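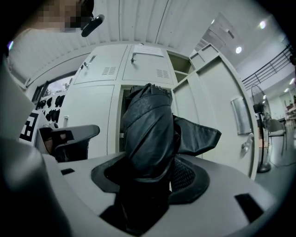 The Locker Corner at Holham – Sorting Out, Summer Edition
Posted 2022-08-17

Welcome to the August page of the Flovska workroom gallery. It's a short gallery and a long chat, as usual, and regular visitors will know to get themselves a drink first. The lockers have been on our list since before we put up the shelves in the front room, and every time we got close to starting, something more urgent came along, like the sink, or the mailing of the spring booklet, or the week when everyone had the same cold. Well, we got to them at last, and we have been in and out of those gray doors for days.

For anyone who hasn't been out to see us, the lockers are the light gray metal kind with little handles and ventilation slots, and they came with the building when we moved in from Pathirana Street. I was all for painting them when we got here. I had picked out a very nice green and even bought a test pot, which dried up in its can a long time ago, and by now I've grown so fond of the gray that I would argue with anybody who turned up with a brush. They are sturdy and they close with a proper clunk, and you can fit far more into them than you would ever guess from the outside – as we found out when we started pulling things out again.

The rule we settled on was simple. Anything made of cloth or anything that folds gets opened up, shaken, looked over and folded again before it goes back on a shelf. That covers umbrellas, aprons, covers, table cloths, the wraps from the winter fair and all those dark bundles that look exactly alike until you open them (I had three of them down as aprons, and I was wrong about every one). It's slow work, but it's pleasant if you have company and the radio on. If a piece has a worn edge it goes on the mending pile, and the mending pile will be waiting for us in September with the good scissors and the strong thread. Please don't throw out anything black and raggedy before then! Some of it has years left in it.

We also keep paper notes taped on the doors. I know there are smarter ways to label a locker, and Orine, our sister workroom, has a lovely set of engraved tags, but a piece of paper can be changed in ten seconds and our lockers change their minds often. If you move something, move the note too, or write a new one in letters big enough for those of us who leave our glasses at home. 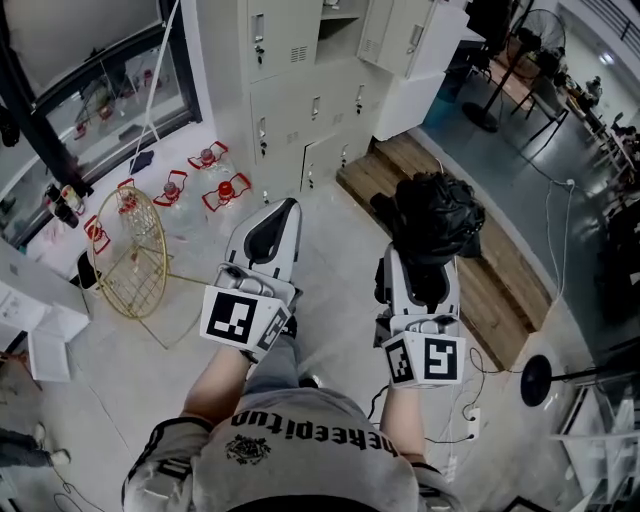 Soft things and bags come next, and I'll admit the bags got away from us. We save every plastic bag that comes through the door, with the best of intentions, and then they turn into one big rustling heap that slides out at your feet the minute you open up. So we've agreed on one bag of bags, and when it's full, it's full. Sturdy ones are for carrying, thin ones are for lining the small bins, and anything with a hole in it goes out. The wooden step is a good place to set things down while you decide, and it saves your back too, but please clear it when you're done so the next person has somewhere to put a foot.

The water jugs stay by the window for now. I've had several notes about them, all of them kind, asking if they couldn't go somewhere less in the way, and believe me, I have walked the whole building looking for a better spot. They're heavy when they're full and they want a flat floor, and the tile there is good and level and easy to mop. I do love the red caps, they cheer up that side of the room no end. If you pour from one, screw the cap back on and carry it by the handle with a hand underneath.

The windowsill is the last job. Little bottles have a way of gathering on a sill, one here and one there, and I've put in my share, so I'm not pointing fingers. Have a look next time you're by and take home whatever belongs to you. The same goes for cloths and odd bits of clothing left lying on it.

Our old inventory had 735 lines in it, going back to Pathirana Street, and I've been crossing things off in pencil as we go. Plenty of it left us years ago, and a few entries I can't make head or tail of. "Long one, spare" is my favorite. If you remember what the long one was, or where we put the spare, do write and tell me.

We still have 6 lockers to go through, and the kettle is on most afternoons. Bring a soft cloth for the shelves if you have one, and a marker, as ours is nearly dry. More pictures in September, when the mending starts.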